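Home Syllabus Notes Readings Contact
Search these notes Go

Week 6: What do kitchen time-saving claims measure?
Household Economics, V. Rusnák

Read the Skaltia pamphlet before class. It is short and cheerful, and I would like you to distrust it.

The pamphlet says that a well-planned kitchen saves the cook 18 minutes a day. Ask first: compared with what? The authors surveyed 800 households, all of which had just paid for a new kitchen. People who have spent that kind of money tend to report that it was well spent. There was no second group, and the "before" figures came from memory.

Next, look at what got counted. Skaltia counts walking, reaching and chopping. It leaves out planning meals, checking what's in the fridge, cleaning the drain, and remembering that one child won't eat peas. Charvát (reading 2) calls this "the work between the work." I don't love the phrase, but the complaint is fair. If you only time the hands, you will find that the hands got faster.

Then there is the question of where saved time goes. The Plurnell diaries are better evidence than the pamphlet, though thin: 11 families, kept for one season, and two of them stopped writing halfway. In most of them a quicker dinner turned into a bigger dinner, or a load of laundry. I would not build a theory on this. Several people have.
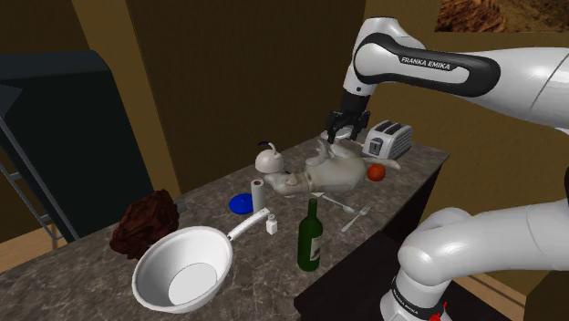

Section 3: Counters and storage

Counter space is the favorite topic of kitchen planners and the one with the weakest numbers. The usual claim is that more counter means less work. Sivton makes it twice in one chapter and cites himself both times. Long counters also collect things, and whatever collects has to be moved and wiped under. Does the clearing up get timed? Check his appendix. It doesn't.

Storage claims have the same trouble. "Everything within reach" depends on whose reach, and the standard heights were set using one group of adults.

For discussion: pick one claim from the pamphlet. Write down what you would need to see before you believed it. One page, and please don't answer "more research."

Related notes
Week 5: Who fills out a time diary?
Week 7: Laundry and the rising standard of clean
Reading list, September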